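Kistance opens up its folding software

03/10/2020

After a long winter of late nights and a good deal of tea, the small team at Kistance has put the first public version of Muli out into the world, and they're pretty chuffed with it. Muli is the planning software that decides what each of two robot arms should do next when there's a shirt on the table, and anyone can now download it and have a play.

Albane Picard, who leads the work, says sleeves were the hardest part by a long way. The old planner treated each arm as its own little job, so they'd often get in one another's road. Muli plans both together, and checks the fabric again after every move. It was tuned on 1,019 recorded folds, mostly long-sleeved tops.
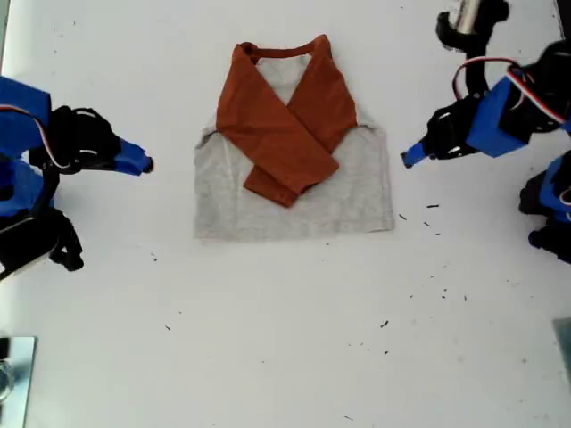 What's next

The Nulmont office will host an open afternoon in September, with room for 50 people and a chance to try the new settings panel (bring your own jumper if you like!). Towels and trousers are still on the to-do list, and Albane would dearly love to hear from anyone who has a knack for cloth simulation.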